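Foro Casa y Taller > Textiles y mesa
Tiempo de lectura: 3 minutos
Noviembre. Publicado por Kibet Mfaume

Mantel de cuadros para mesa pequeña: ¿a medida o de los que ya venden?

kibet_mfaume
Tengo una mesa blanca pequeña en el local y quiero ponerle un mantel de tela, de cuadros. El tablero mide 64 de ancho. En Nosham me ofrecen uno hecho, y en Kakakhel me lo cosen a medida, pero tardan unos 19 días. ¿Compensa esperar? La mesa se usa a diario y el mantel se quita y se pone cada vez.

rutadelhilo
Yo cogería el hecho. En una mesa tan pequeña, si cuelga un poco más de un lado no pasa nada. Lávalo antes de ponerlo, que el algodón encoge.

Plurncombe
No estoy de acuerdo. Con cuadros se nota todo. Si la tela queda torcida, las líneas no van paralelas al canto y se ve desde la puerta. A medida y con dobladillo de 2 centímetros.

rutadelhilo
Las líneas se tuercen igual si lo pones mal, sea a medida o no. Eso es cosa de colocarlo.

hilvan_flojo
¿Y un hule? Se limpia con un trapo y no hay que planchar.

kibet_mfaume
Hule no, ya tuve uno de Hokent y se cuarteó por las esquinas. Busco tela.

Plurncombe
Entonces mide también la caída. Para mesa de diario, la justa para que no estorbe al sentarse. Y plánchalo doblado en 2, con la raya en el centro, así sabes dónde va la mitad.

marga_telas
Para colocarlo: primero el borde de atrás, alineado con el canto, y después se trae hacia delante. Si empiezas por delante acabas tirando de las puntas y sale arrugado.

rutadelhilo
Yo lo hago al revés y me queda bien.

kibet_mfaume
El martes me quedé con el de Nosham. Para una mesa así creo que la tela de cuadros rosas y blancos sigue siendo buena opción, aunque Plurncombe tiene razón en lo de centrarla. Fijaos en la parte del fondo, donde el tablero blanco sigue al descubierto mientras por delante la tela cae y se amontona: ahí hay que llevar tela hacia atrás antes de alisar nada. El sillón redondo de mimbre también lo apartaría, que tiene el cojín metido entre el asiento y el mantel. Lo de la caída lo miraré con la tela ya centrada.

Comentarios (3)

marga_telas: Lo que decía, primero el borde de atrás.

hilvan_flojo: El rosa me gusta más que el rojo fuerte. Sigo pensando en el hule.

Plurncombe: Aparta el sillón y vuelve a medir la caída por los dos lados.
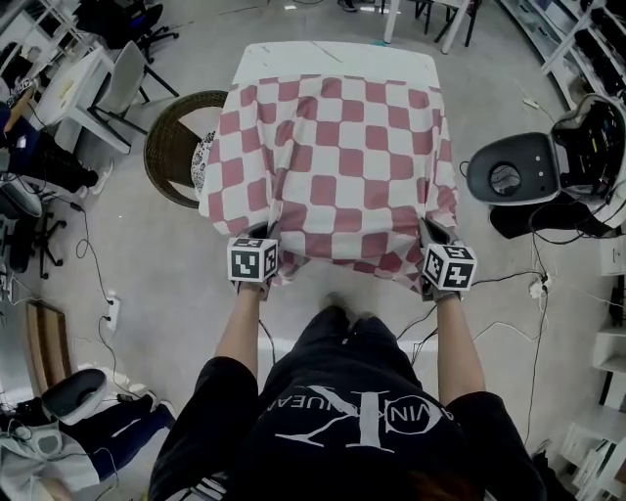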